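May
By Mateja Softić

The old office computer deserves a second look

In our building there is a storage room with computers which nobody has switched on for years. They are big, gray and heavy, and every spring somebody proposes to send all of them to scrap. I think this is a mistake, and I will try to say why.

When I opened such a tower for the first time, I was surprised how friendly it was. The maker had colored blue the parts which a hand should touch. A person without training can understand this in one afternoon. 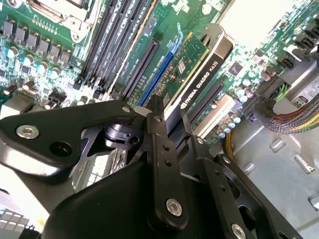 My colleague Primo Fiore does not agree with me. He says a new small machine uses less power and makes less noise, and he is right. But the new small machine on his desk is glued, and when its memory became too little, he had to buy another one. For me this is a strange kind of progress.

With a tower you can take out one card and keep all the rest. You lay the case on its side, you put each part in its own place on the table, and you see what you have. I like this order very much – it is similar to cleaning a good kitchen drawer.

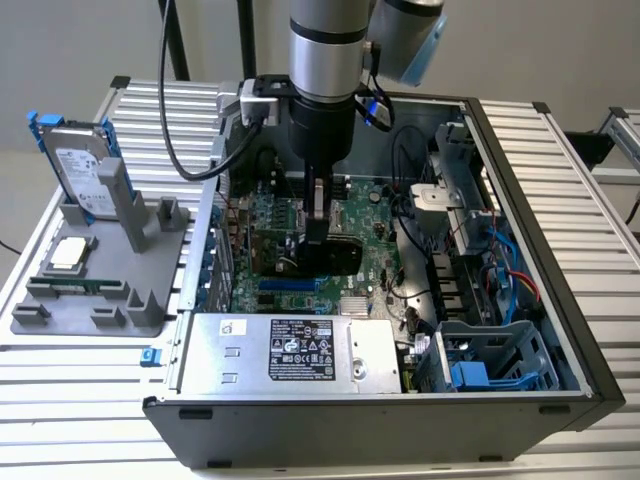

Of course, not everything is worth saving. Last year we paid 85 for a used power supply that was too weak, and I was angry for a week. Still, a modest graphics card can draw plans and run two screens for many years more, and most offices do not ask for anything else.

So before the truck comes, I would ask for one screwdriver and one free table. Take the card out, read its name and write it on a list. Somebody in the next office may need exactly this one.

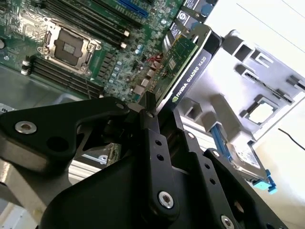 An NVIDIA Quadro K620 graphics card, with the motherboard behind it.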